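Review: the Gerkenico hand-held gripper pair, after a season of upkeep

Posted Jan 13, 2018 by Apostolos Chrysikopoulos

The Gerkenico pair is sold as needing no setup. You take two grippers out of a foam case, hold one in each hand, and start recording manipulation tasks at a table. I have been responsible for keeping a pair running since May, and I have a longer list of chores than the leaflet does. The leaflet has four pages and one of them is a warranty card.

Start with the jaws. They ship with the fingertips set parallel, or so the leaflet claims. On our left unit they met at the tips and gaped at the root, and on anything thin that matters a lot. A mug handle will forgive you. A toothbrush rolls away along the gap and you spend the afternoon blaming the operator. The fix is a small hex screw on each finger and a strip of paper: close the jaws on the paper, pull, adjust, pull again. Ningsih Lubis got ours right on the second try. I needed more than that, and I'm told I was too impatient with the screw.

We check every adjustment on the same short task, mug and toothbrush on the table, and I would suggest anyone buying these do something similar. A task that only uses big soft objects tells you nothing about jaw alignment.

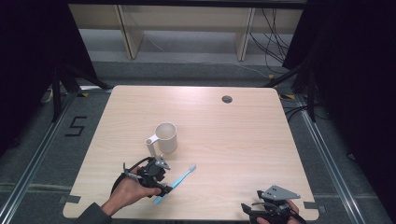 Left gripper over the toothbrush handle, mug standing by.

Next, the top plate. It's metal, it has a sensible number of holes, and it is the part I trust most. The screws holding it down are another story. They work loose, slowly enough that you don't feel it in the hand, and then one morning the tracking calibration won't close and you go looking for a software fault. Gilang Hartono spent a full day in the logs before he put a finger on the plate and felt it move. Put a paint mark across each screw head on the day you unpack. The maker's support desk suggested thread lock, and I'd go along with that, but only the mild kind. You will want those screws out again.

Cables are my main complaint. The lead leaves the body close to the wrist, so it flexes every time you turn your hand over, and the strain relief is a short rubber sleeve that does very little. We lost one lead completely and a spare costs $167, a price I still find hard to type. Since then we've kept a bit of slack near the wrist, tied the lead back to the sleeve, and had no failures. That may be luck. Cempaka Sumampouw thinks it is.

The table side of things gets no mention in the leaflet at all. Tape the table down so it can't creep when someone leans on it, and mark the floor as well, so that if it does get moved you can put it back without a long discussion. Cheap cloth tape does the job. Jesenon sells a positioning kit for this and I can't see what it adds.

Balance is decent. With your thumb along the body you can hold one level for a good while, though the weight sits forward and long sessions get into the forearm. We swap operators every two hours. Florêncio Salgado has larger hands than the rest of us and finds the grip cramped – worth trying before you order if yours are large too.

Reaching in beside a standing object is where a well-set pair earns some of its price. The tips are narrow enough to get close to a mug without having to come in from above, provided the jaws are straight. With bad jaws you'll nudge the mug first and the thing you wanted second.
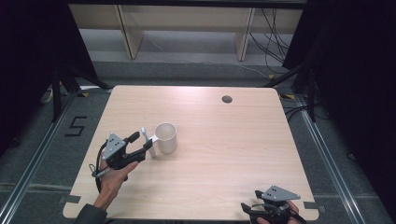 How often do the jaws need to be realigned?
Once a week has been enough for us, plus a check any time a gripper gets dropped or knocked against the table.

I looked at the Lallow grippers as a replacement. They have a better cable exit and a worse trigger, and the fingers can't be adjusted at all, so when they go out of line you post them back. I would sooner own a fussy tool I can fix on the bench.

Would I buy the Gerkenico pair again? Probably, with two spare leads in the same order and a tube of mild thread lock. I would not buy it on the strength of "no setup." Plan on a morning for the jaws and plates before anyone records anything, and write down the date of each adjustment inside the lid of the case.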